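Chapter 4
Bins, Boxes and Bays: Storing Loose Parts

I learned most of what I know about storage from one bad bin. It stood at the end of the packing bench in the Staltomeck warehouse at Dikstead, where I had my first proper job, and everything that didn't have a home went into it. Loose fittings, returned items, the odd glove, half a roll of tape. If you wanted something from the bottom you leaned in up to your armpit and felt about, and you usually came out with the wrong thing and a scraped elbow!

I was 19 kinds of annoyed with that bin before I worked out that it was perfectly good. It was strong, it was easy to sweep out, and it had taken years of knocks. We were just asking it to do too many jobs. In this chapter I want to look at open bins properly: what they're made of, how deep they ought to be, what belongs in them and what really doesn't.

Let's start with the metal ones. Sheet-metal bins are the old faithfuls of the trade (you'll meet them in workshops, sorting rooms and the back of almost any spares counter). They don't mind sharp corners or heavy lumps, and they mark long before they fail. Scratches on the floor of a bin are nothing to fret over. Have a look at how the metal wears before you read on, and notice how easy it is to pick out each item when only a handful are lying there. 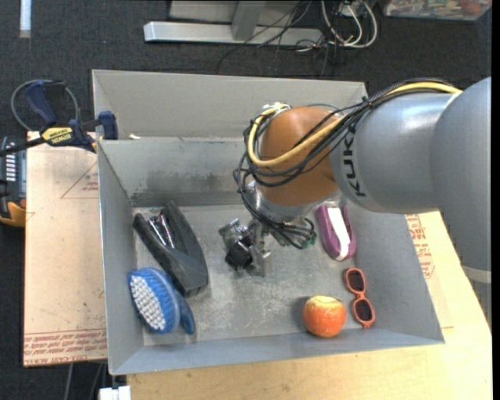

Figure 4.1 A large sheet-metal bin with five objects in it. Note the scuffs and worn patches on the floor.

A dull grey floor like this one is kind to the eye, too. Shiny new metal throws the light back at you, and small dark parts can get lost in the glare. I used to think a scruffy bin was a sign of a scruffy store. These days I'm more suspicious of one that looks as if it has never been used.

Now, depth. My own rule, which I picked up later at Rostdale, is that 2 layers of stock is plenty for anything picked by hand. Go past that and people start digging, and digging is where the time goes. Rostdale carried 2,000 different lines, and 80 of them lived in open bins. The rest had drawers, racks or labelled boxes, and the place ran far more calmly than Dikstead ever did.

We'll come back to those 80 lines in section 4.3, when we sort parts by shape and weight. You'll also find the Shahbazi sorting sheet there, and I'd like you to try it on a real container of your own. A kitchen drawer will do nicely if you haven't got a warehouse handy.

4.1 Choosing a bin

Before you measure anything, tip out what you've already got and spread it on a clear surface. Put like with like, and leave the oddments until the end.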